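Samora Tableware > Working Group > Meetings > Minutes
Search this site Enter keywords Go
Print this page | E-mail this page

MINUTES, PLACE SETTING WORKING GROUP
2 November 2024

1. Previous minutes
Approved with one correction: the Marti order was for 200 pieces, plain white.

2. Table layout
The group reviewed the two-place layout, one white round piece on each side of the table and a brown surface underneath.

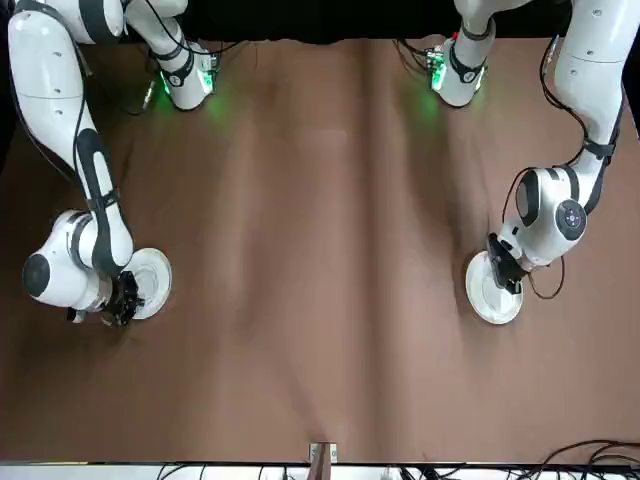
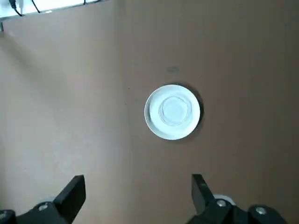
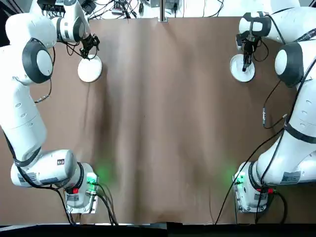
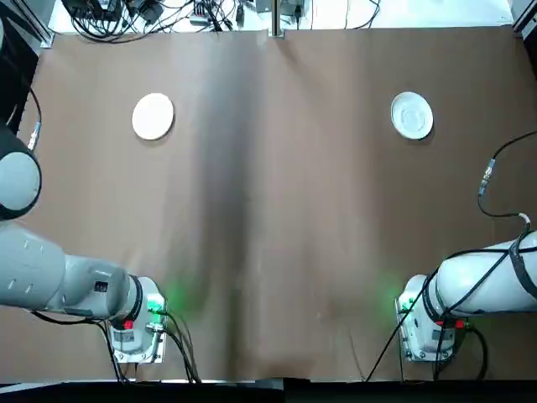 Spacing is to be measured between rims, not centers. The drawing for the Moninon hall table calls for 90 cm and will be reissued with the rims marked. Left and right pieces are to line up with each other before the distance to the table edge is checked. Tolerance remains 3 mm. A request to widen it was discussed and not adopted.

3. Table covering
Brown stays for layout work. White rims are easy to find against it. Flornila quoted for a gray covering in the same width; the quote lapses at the end of November. No order placed. Creases must be smoothed out toward the short ends before measuring.

4. Stock
Some 500 pieces on the shelves, mixed rim widths. Wide-rim and narrow-rim pieces to be stacked separately. Chipped pieces go in the lower bin and are written off monthly.

5. Actions
Reissue Moninon drawing: layout desk.
Separate stock by rim width: stores.
Reply to Flornila: purchasing.

6. Other business
Shelf labels in stores are out of date. Carried over to the next meeting.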